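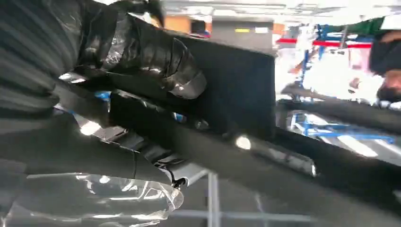
How often do local news outlets correct their first report of a street protest? Corrections are rare: of the 1,076 first reports in our corpus, 54 were later changed in a way that the outlet marked for its readers.

4.2 Corrections and attribution

The corpus covers protest reports from two outlets in Cirnlow, the daily Prultusell and the online service Vikis. A first report is the earliest item in which an outlet mentions a given protest. Later items on the same protest were kept as follow-ups and are used here only to identify changes. Items that announced a protest in advance were left out, as were opinion columns and letters.

We count as a marked correction any change to a factual claim that comes with a visible note, either at the head or at the foot of the article. Silent edits were coded separately. They can be detected only where an archived copy predates the edit, and archive coverage for Vikis is thin before February of the first study year. The figures for silent edits should therefore be read as a lower bound and are not compared across outlets.

Each first report was coded for the source of its central claim, following the scheme of Mykhailiuk and Stasiv. The scheme separates police statements, statements by organizers, statements by elected officials, eyewitness accounts, and material taken from social media. A claim introduced with a passive form such as "is said to have" or "was reportedly" was coded as unattributed unless a source was named within the next 2 sentences. This rule is stricter than the one used by Bhat, who accepts a named source anywhere in the article – a choice that suits long features but not short items filed on the day.

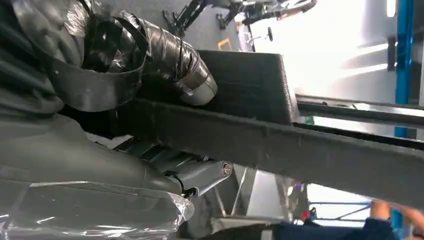
Disagreements between coders arose mostly over social media posts written by party officials. Such a post is a statement by a political actor, but the outlet often presents it as if it were eyewitness material. After discussion we assigned these cases to the category of the speaker, with the channel recorded in a second field. All reports affected by the decision were then coded again by Lévesque and Marchuk, working separately.

The type of source matters for how a marked correction is worded. Where the original claim came from the police, the note usually repeats the agency's revised statement and leaves the rest of the article as it was. Where the claim was unattributed, the note tends to be shorter and often does not say what the earlier version contained. Figure 3 shows the wording categories by source type.

We do not treat the absence of a correction as evidence that a report was accurate. Some claims, such as those about the intent of a person in a crowd, are never settled in a form that an outlet could cite. Others are settled in court long after coverage has ended – a delay that falls outside our follow-up period. Section 4.3 takes up these unresolved claims and describes how they were handled in the regression models.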